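Re: Tape grid on a work table, residue and edge lift

stukance_bench
Posted 23/12/2025

I need to mark a tabletop into rectangles so cups and lids go back to the same spots. The layout has to survive until April. Painter's tape is easy, but I have read that it bonds harder the longer it stays down. Is there a better choice for a painted or laminated top?

prallina7
Painter's tape is fine if you accept replacing it. Lay the long runs first, full length, no stretching. Tape pulled tight while going down creeps back and the ends lift. Press with a plastic card, center outward.

jinskip
Disagree on painter's tape for that long. Vinyl floor marking tape, the thin kind, holds an edge better and wipes clean. Painter's tape picks up grime along both sides. We went through three rolls of Fasto before switching.

prallina7
Vinyl leaves more adhesive behind on painted surfaces. Depends what the top is. Blue tape on ours: 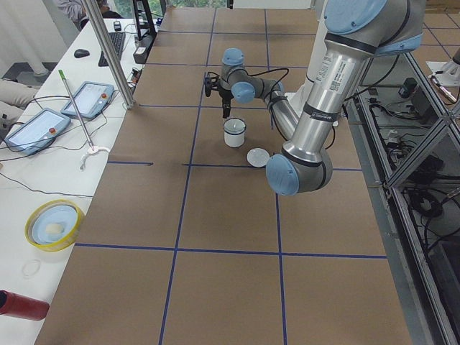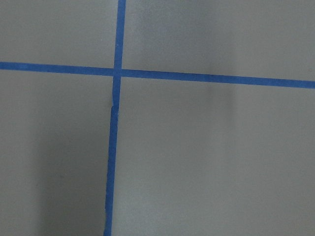
Should the strips be butted or overlapped where a run is made of two pieces?

Overlap them slightly, and point the exposed end away from the direction you wipe. A butted joint opens up and collects dust in the gap.

yeon_k
How are you getting the lines square? Mine drift.

jinskip
Measure from one table edge only, at both ends of each run, and put a pencil tick at each. Ours is 1000 mm on the long side with a line at 500. Do not measure from the previous strip, the error adds up. A chalk line also works but the chalk gets under the adhesive.

prallina7
A few mm of drift makes no difference for setting down a cup. I do mine by eye and it takes about 7 minutes.

jinskip
It makes a difference if two people lay the same grid on two tables and expect it to match.

stukance_bench
Only one table here, so I will start with painter's tape and check a corner every few weeks. What removes the residue if it stays?

yeon_k
Isopropyl on a cloth, after a test on the underside. Peel slowly and keep the tape folded back flat against itself.

Jamie Inskip (jinskip)
Warm it with a hair dryer first, low setting. I would still use vinyl.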